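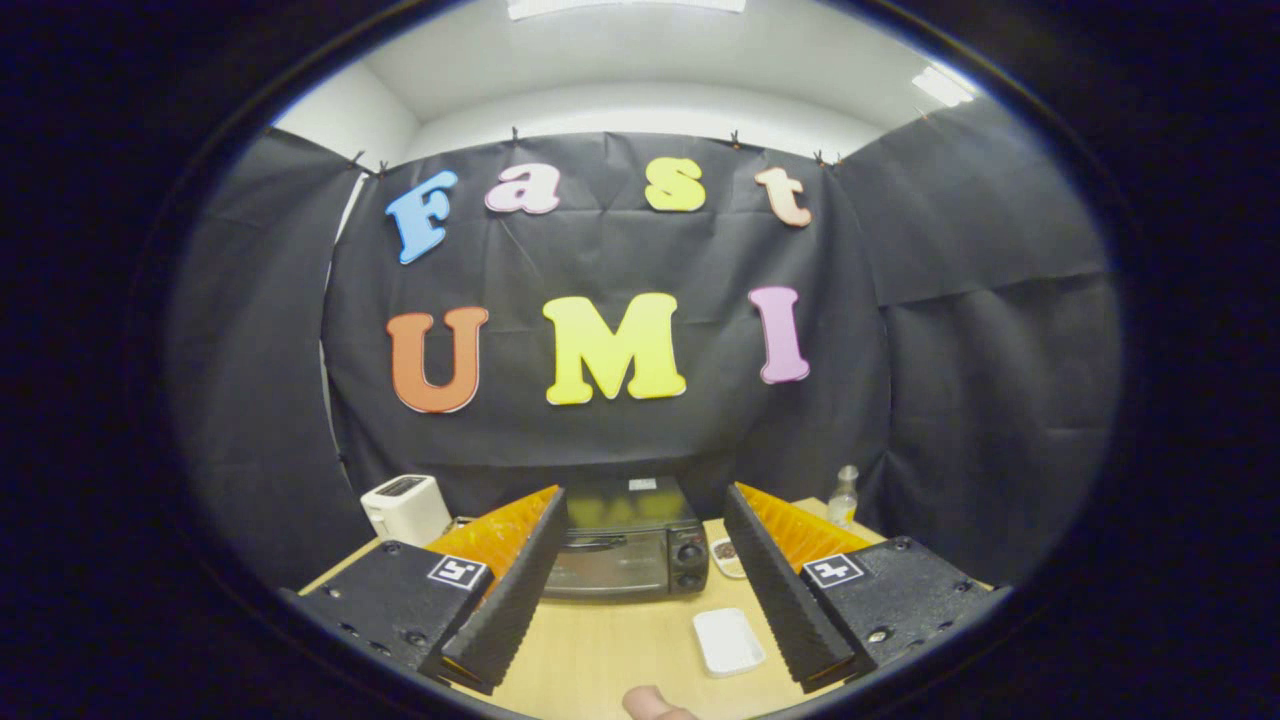 Pre-Session Checklist, Booth 2: Capture and Replay Software

Filled in by: Theda Hinrichs
Reviewed by: Heike Bauerfeind
Session: Tuesday, morning block
Task set: toaster oven

Mark each line OK, FIX or N/A. Comments go under the line they belong to. A FIX in section 1 or 2 stops the session.

1. Camera and lens model

1.1 Fisheye calibration file matches the camera on the handheld gripper. OK

1.2 Dark circle around the fisheye view is masked before feature extraction. OK
Comment: Mask radius was still set for the old lens in the Idgate config. Corrected and saved. Please do not copy configs between booths.

1.3 Ceiling lights do not trigger the exposure limiter. OK
Comment: Two lights are in view at the top. Exposure is locked on the tabletop, so the limiter stays off. Leave auto exposure disabled.

2. Finger tracking

2.1 Marker on each jaw is detected with the jaws fully open. OK

2.2 Marker on each jaw is detected with the jaws closed. OK

2.3 Dropout in the 100-frame open/close test is zero on both sides. FIX, then OK
Comment: First run lost the left marker in 8 frames. Wiped the tag and ran it again with no loss. If it comes back, replace the tag and redo the width calibration. Don't raise the interpolation limit to hide it.

2.4 Jaw width reads zero when closed. OK

3. Pose tracking

3.1 Mapping pass completed before the first demonstration. OK
Comment: The letters on the black cloth give the tracker most of its features at the back of the booth. The side panels give very little. Keep the letters in view during the mapping pass and turn slowly.

3.2 Map has at least 1,000 usable points. OK
Comment: 1,281.

3.3 Backdrop clips are tight and the cloth does not move when the door opens. OK
Comment: Checked all the way along the top edge. Wrinkles are fine as long as they stay put. If anyone re-hangs the cloth, the map has to be made again.

3.4 Tracker recovers after the lens is covered for two seconds. OK

4. Scene and object settings

4.1 Object list in Vrabec matches the table. FIX
Comment: The list had the toaster oven, the pop-up toaster, the small dish and the white tray. The glass bottle at the right was missing. Added it as an obstacle. The planner would otherwise treat that corner as free space.

4.2 Oven door keep-out volume is loaded for replay. OK
Comment: Volume covers the full swing of the door. The two knobs have their own contact limit, which is lower.

4.3 Appliances are unplugged at the wall. OK

4.4 Table origin set at the near left corner. OK
HB: Please write down who set it. We had two origins in one batch in April.
TH: I set it.

5. Replay and motion limits

5.1 Dry run in the simulator shows no joint limit violations. OK

5.2 Replay speed capped at 73 percent for the first pass. OK

5.3 Software stop halts the arm from both the console and the tablet. OK
Comment: Tablet stop felt slower, so I read the log. Both were inside the limit. The delay is in the screen update.

5.4 Controller rejects a trajectory with a time gap. OK
Comment: Tested with a file I cut by hand. Nister flagged the gap and refused to load the file.

6. Logging

6.1 Clocks synced between the camera host and the control host. OK

6.2 Free space on the recording drive is enough for the block. OK

6.3 Session name follows the pattern. N/A
Comment: Flunasby now fills this in by itself. Line can come off the form.

Open items

- Spare marker tags are down to one sheet. Order more.
- Add a Vrabec warning for objects missing from the list. HB to write the ticket.
- Remove line 6.3 from the next version of this form.

Released for recording: yes. HB

Recent checklists
Booth 1: Capture and Replay Software
Arm Controller Update, Before and After
Nister Trajectory Import Checks
Marker Replacement and Width Calibration
End-of-Day Data Upload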